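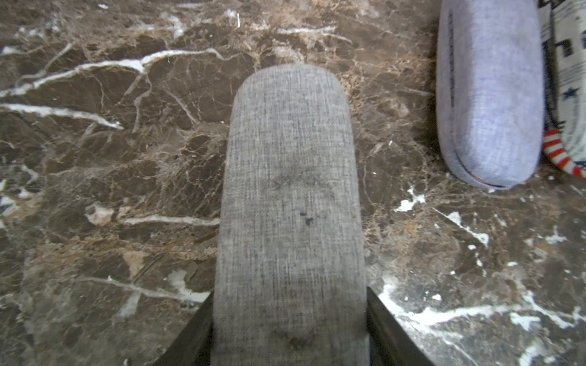
Nawal Abdel Rahman has cleaned the rental apartments at Skotura for seven years, and she starts every turnover with the floors. "Marble shows everything," she says. The brown kind with white veins is easier, in her view, but gray woven fabric gives her trouble, with dark smudges and spots like these. She brushes it first, then uses cool water and a little dish soap. "I don't scrub. You push it in deeper." Anything still marked in May goes on her list to replace.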